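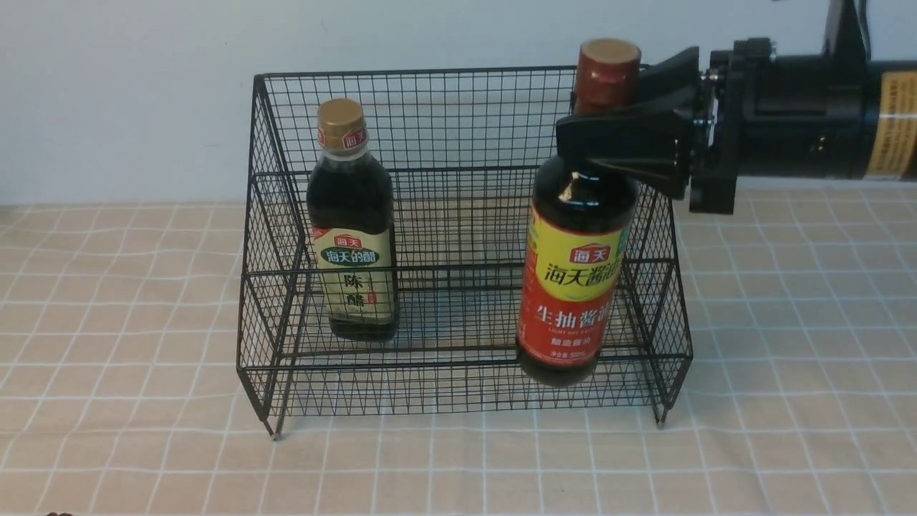
Section 4. Setting up the Amska kitchen scale

4.1 Choosing a location

1. Place the scale on a firm, level counter or table. Do not use it on carpet, on a cutting board, or on top of an appliance that vibrates.
2. Keep it away from fans, vents and open windows. Moving air on the platform shows up as a drifting last digit.
3. Turn the adjustable feet until the bubble in the rear level is centered in its ring.
4. Check that the power cord does not touch the platform or pass under it.

Note: If the scale has been stored in a cold room, let it stand in the kitchen for 2 hours before first use.

4.2 First power-on

1. Remove everything from the platform, including the shipping disc.
2. Press and hold ON until all segments of the display light up.
3. Wait for the display to show 0. If it shows LO, replace the batteries. If it shows ERR, switch off and repeat from step 1.
4. Press UNIT to select grams or ounces. The last unit used is kept in memory.

4.3 Calibration

Calibrate the scale before first use and again each time it is moved to another room. A 1,000 g test weight is required (sold separately; the Gokero weight set is compatible).

1. With the scale on and the platform clear, hold ZERO until CAL appears.
2. Release the button. The display flashes 1,000.
3. Set the test weight in the middle of the platform and do not touch the counter.
4. When PASS appears, remove the weight. The scale returns to 0.

CAUTION: Do not calibrate with packaged food. The weight printed on a package does not include the container. 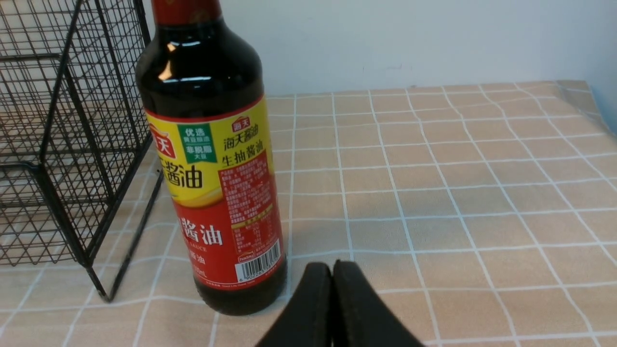
4.4 Dispensing liquids by weight

The DISPENSE function shows the amount taken out of a container as a positive number, so no measuring spoon or second bowl is needed. Press DISPENSE only after the container has settled on the platform and the stable mark ( – ) is showing. Caps and seals count toward the reading; leave the cap off, or keep it on for both weighings. Tall containers like the soy sauce bottle with the red and yellow label should stand upright in the middle of the platform, with the base fully on the surface. Very wide jars can hide the display, in which case press HOLD before lifting.

1. Set the container on the platform and wait for the stable mark.
2. Press DISPENSE. The display shows 0.
3. Lift the container, pour, and put it back in the same position.
4. Read the amount removed. For a second ingredient, press ZERO and start again at step 1.

The function works up to the full capacity of 5 kg, container included. Above that limit the display shows OVER and the reading is lost.

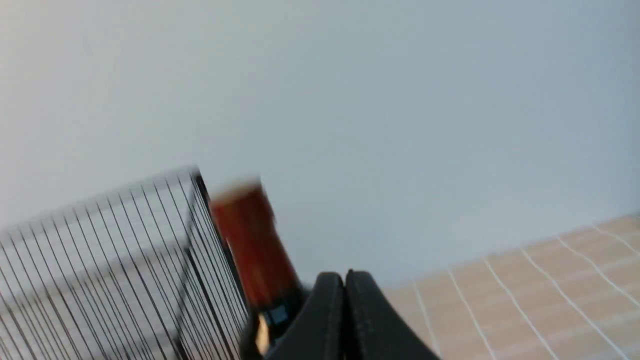
If the container is not returned within 900 seconds, the scale switches off and the starting weight is cleared. To turn off this timer, hold UNIT and ZERO together until AUTO disappears from the display.

CAUTION: Wipe up spills at once. Salt and acid left under the platform will corrode the load cell, and this damage is not covered by the warranty.

4.5 Recording the settings

Write the unit setting and the month of calibration on the card inside the battery door. Service centers will ask for both. Continue with Section 5, Cleaning and Storage.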